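**Wileo, Hovgate floor: holiday decorations walk-through**
Wed 11 December, before lunch

I went through the shared kitchen first and then the hallway and front entry, with the same 19-point sheet we used last year plus whatever I scribbled in the margins. Checked means fine as I found it. Unchecked means somebody needs to do something, and I've tried to say what. I do love that we decorate, so please read all of this in that spirit!

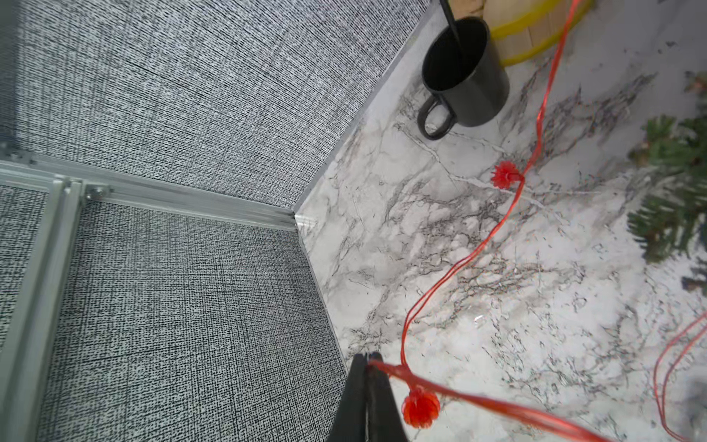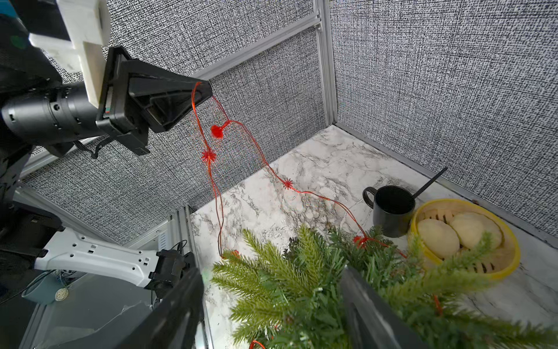
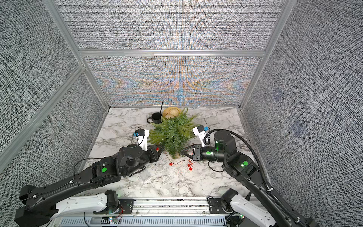
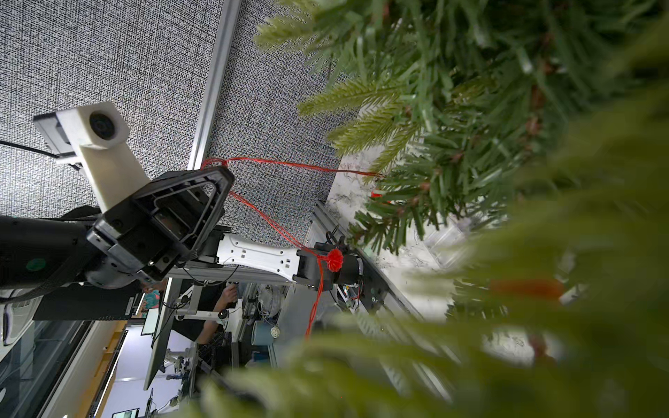
## Kitchen counter and greenery

- [x] **1. Greenery is artificial, with a flame-resistance label on it or on the box.** The label is on the storage box, on the short end, under last year's packing tape. I peeled the tape back so it can be read without turning the box over. Please don't write on it.
- [x] **2. Greenery stands steady and doesn't tip when nudged.** I nudged everything from the front and from the side. All good.
- [ ] **3. Nothing decorative within 22 inches of the cooktop.** I had the tape measure with me and the far end of the green branches came up short of that. They fluff out a good deal once you start bending them, and I know the fluffing is the best part, but it has to be measured again after the fluffing. Slide the whole thing toward the wall and it will pass.
- [ ] **4. Steam has somewhere to go.** If anyone is steaming buns or dumplings for the Friday potluck (and I very much hope someone is), pull the branches well away first. Damp plastic needles get dusty and sticky and are miserable to clean. I spent a whole afternoon in July on the silk flowers from the summer party and I'd like not to do it again.
- [x] **5. Red garland has no sharp wire ends.** I ran my fingers along the strings with the stars and hearts and along the little flowers on wire. One wire end had been folded back on itself already, so thank you to whoever did that.
- [ ] **6. Garland doesn't trail over the counter edge or across the work surface.** It needs to be wound into the green and tucked, with any extra length coiled behind. A red string lying across a counter gets caught by a sleeve or a mug handle, and then the mug comes too. I'd start at the back and work forward, going around the branches and not only over the top of them, so it doesn't slide off when someone brushes past.
- [x] **7. Small ornaments are firmly attached.** Gentle tug on each. I know it sounds fussy, but we have toddlers visiting for the party and small shiny things go straight into mouths.
- [ ] **8. Plastic bags and packaging cleared away.** Same reason as number 7, and also they slide. There's a packaging bin by the back door.
- [ ] **9. Mugs, stirrers and food containers kept apart from the decorations.** Let's pick a side of the counter for drinks and a side for pretty things and stick with it until January. Glitter in coffee is not a health emergency, but it isn't very nice.

## Lights and power

- [x] **10. Light strings tested before hanging.** Both strings, 200 bulbs each, lit all the way along. I left them on while I did the rest of the sheet and felt the plugs afterward. Cool to the touch.
- [x] **11. Cords free of cracks, pinches and bare spots.** The older string has a kink near the plug that I want to keep an eye on. The covering is whole, so it passes this year.
- [ ] **12. No extension cord plugged into another extension cord.** Oh dear. In the hallway the Drarex cord is plugged into the gray one. The 12-foot cord in the supply closet reaches the outlet by itself with a little slack to spare, so please swap it in and put the other two back on their hook.
- [x] **13. Timer set to turn everything off overnight.** Set and working. The little dial runs slightly fast, so if the lights go out before you do, that's why.
- [ ] **14. Kitchen outlets left free for the kettle and microwave.** The string on the shelf has taken the kettle's outlet. Use the one by the window for the lights.

## Hallway and front entry

- [x] **15. Exit sign and fire extinguisher fully visible.** Much better than last year, when the extinguisher was wearing a bow.
- [x] **16. Walking path clear.** I took the mail cart through in both directions and didn't bump anything.
- [ ] **17. Wreath hook secure on the front door.** It wobbles. The Mrema adhesive hooks are meant for smooth surfaces and our door has that pebbly paint. An over-the-door hanger would do the job, and I believe there's one in the drawer with the batteries.
- [x] **18. Step stool in good condition and put away after use.** Rubber feet are all there. Please use it and leave the rolling chairs alone, even for one quick ornament.
- [x] **19. Candles are battery type only.** Every one of them. I checked the bottoms.

## Comments and follow-up

Most of the open items will take a few minutes each, and the cord in the hallway is the one I'd like done today, before anybody goes home. The counter can wait until tomorrow morning if people are still fiddling with the garland, which I completely understand, it's hard to leave alone.

When you fix something, put your initials and the time next to the number on the paper copy taped inside the closet door. If you disagree with me about the 22 inches, come borrow the tape measure, it's in my top drawer under the tea bags.

I'll walk the open numbers again on the morning of the party, counter first.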